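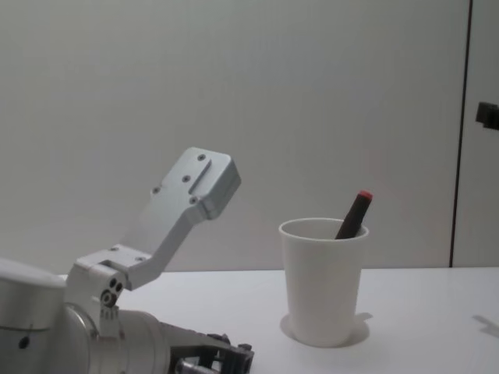 *Robot arm at a white tabletop.*

**Call for Participants: Household Carbon Pricing Study**

The Staniforth Institute for Climate Policy invites adult residents of Plostska and the surrounding townships to take part in a study of how households respond to a price on carbon. The study is carried out jointly with the Fevau Center for Public Economics and will inform a report on the design of carbon fees and rebates at the state level.

Proposals to tax or cap emissions are often debated in terms of national totals. Much less is known about the choices families make when fuel, electricity, and travel costs change and part of the money is returned to them. The Institute takes no position on any bill now before the legislature. Persons of all political views, including those who oppose carbon pricing or doubt the need for it, are encouraged to apply.

**What participation involves**

Participants will keep a household energy and travel log for 15 weeks, beginning in September. Entries are made through Ivia, the Institute's online survey system, or on paper forms provided on request. Each participant will also attend 2 group discussions at the Institute's offices in Plostska. Discussions begin at 6:30 p.m. and are recorded in audio only.

During the study, each household will receive a practice carbon account. Charges and rebates in this account are for research purposes and do not affect actual utility bills or taxes.

**Eligibility**

Applicants must:

- be 18 years of age or older
- have lived at their current address for at least one year
- be responsible, alone or jointly, for paying the household's energy bills
- be able to provide copies of recent electricity and heating bills

Only one person per household may enroll. Renters whose heat is included in the rent may apply but should note this on the form. Employees of the Institute or the Center, and members of their immediate families, are not eligible.

**Places and payment**

The study has room for 80 households, selected to reflect a range of incomes, housing types, and commuting distances. Participants who complete all parts of the study will be paid $2000. Those who withdraw early will be paid for the weeks completed. Payments may be taxable.

**Privacy**

Names and addresses are stored separately from survey answers and will not appear in any publication. Participants may withdraw at any time without giving a reason.

**How to apply**

Application forms are available at the Institute's front desk and through the Ivia sign-up page. Completed forms must be received by the end of July. Applicants will be notified of the outcome in August.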